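Storing old letters at home, quick tips

Did the last of my great aunt's letters this weekend. 1,764 of them, mostly from the Waltholm years. Writing this down before I forget what worked.

Wash hands, dry them all the way. Skip the cotton gloves — you can't feel the edge of the page and you will tear it.

Pencil only at the table. No pens, no coffee, no sticky notes. Ever. The glue stays behind even when the note comes off clean.

Rusty paper clips: don't yank. Slip a bit of stiff plastic film under each side, hold the long loop down, bend the short one up. Rubber bands that have gone crusty, leave the stuck bits alone unless they flake off by themselves.

Unfold flat, one letter per folder if you can stand it. I put 2 or three short ones together when the dates matched. Keep the envelope right behind it, the postmark may be the only date you get.

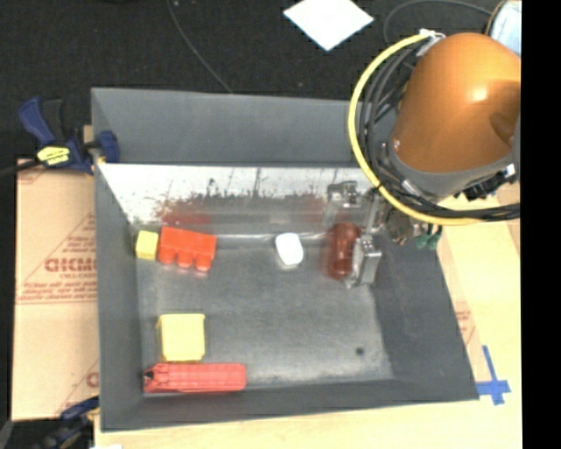 Open-topped gray bin on a pale wood surface.

Folders should be acid-free and so should the box. Fill the box snug but not tight. Half empty box = letters slump and curl, so stick a spacer in the back. Regular shoe boxes are bad news, same for those magnetic photo albums.

Number in pencil, back of the page, lower corner, small. Then the same number in your list. My list is just a spreadsheet: number, date, from, to, where mailed, one line on what its about. Don't try to transcribe as you go, you'll quit by letter 200.

Where to keep it — inside closet, middle shelf. Not the attic, not teh basement, not against an outside wall. I check mine every April for bugs and musty smell.

Newspaper clippings go in there own folder, they stain everything they touch. Photocopy onto good paper and file the copy with the letter.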